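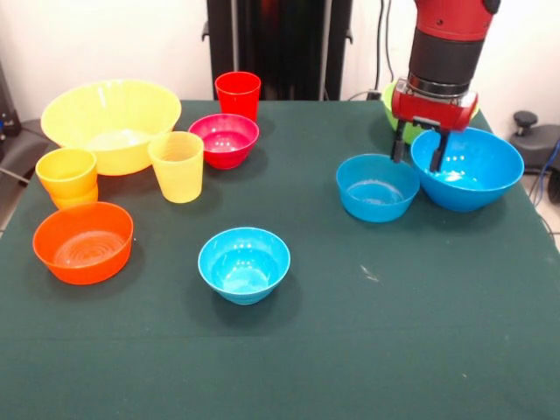 Mbali Mkhize replied that the inspection fee had never been the problem for her; the problem was finding someone to do the inspection before the deadline on the notice. Several other owners in Plellside said much the same in their written answers.

Figure 1. Cups and bowls on a green cloth.

4.2 Views of landlords on the balcony rule

The rule requires owners of rented homes with a raised balcony to have the railings checked every three years and to lodge the report with the local council. We sent the survey to 713 owners in Plellside and Stavthorpe in March. Of these, 200 sent back a completed form, and 95 of those had already lodged at least one report.

Owners in Stavthorpe were more likely to have lodged on time. The council there keeps a public list of approved inspectors and sends a reminder two months before a report is due. Plellside does neither. Struan Niven, who answered for two properties in each area, wrote that he had used the Stavthorpe list to find an inspector for his Plellside homes and was then told the report could not be accepted.

Cost was raised less often than we expected. Most owners who mentioned it were concerned with repairs ordered after the check, in particular where a railing met the standard in force when the home was built but fell short of the current height of 100 centimeters. The rule as written does not say which standard applies to older homes, and the two councils read it differently.

Tenants were not surveyed. Değirmenci and Hlongwane cover their views in a separate paper, which used interviews in Stavthorpe only. Section 4.3 deals with the inspectors' own answers.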